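# Gripper tips for soft stuff – blankets, towels, anything with loops

Workshop notes, August. Crochet is the hard one, so start there.

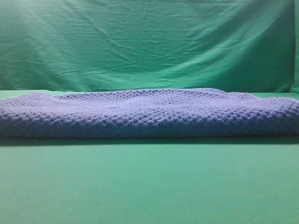
## Before you swap anything

- Fold the blanket into a long flat band. Same fold for every gripper or the comparison is worthless.
- Green cloth behind, green surface under. Lavender-blue yarn shows up great on it and the camera finds the edge quick.
- Light from upper left. Leave it there all day.
- Tape over screw heads on the fingers – yarn will find them.

## Which fingers

**Lurik two-finger, rubber pads.** Best on a rounded front fold. Come in low, close slow. Pads get linty, wipe with a damp rag every 4 picks.

**Dultton suction cup.** Skip it for crochet. Air goes right thru the holes. Fine on a pillowcase with a tight weave.

**Van Wyk needle gripper.** Holds like crazy but pulls loops. Chunhua Xiong got it to behave by backing the needles way out, so ask her before you write it off. Not on anybody's good blanket.

## Arm and controller

- Wurnura controller: speed limit 300 for the approach, then drop it once the fingers touch. Factory setting is 3000, much too fast for cloth.
- Lift straight up first, sideways later. Sideways first drags the bottom layer.
- Re-zero after every finger change. Yes every one. I forgot twice and blamed the pads.
- Cable tie the air hose to the arm, loose loop at the elbow.

## Camera

Keep it low to judge fold height, high to check the corners. If the depth map looks speckled its probably the bumpy stitch, not the lens. Turn smoothing up one notch and try agian.

Snagged loop? Don't cut. Blunt yarn needle, work the slack back along the row.

Still to test – silicone pads with ridges, and the wool throw.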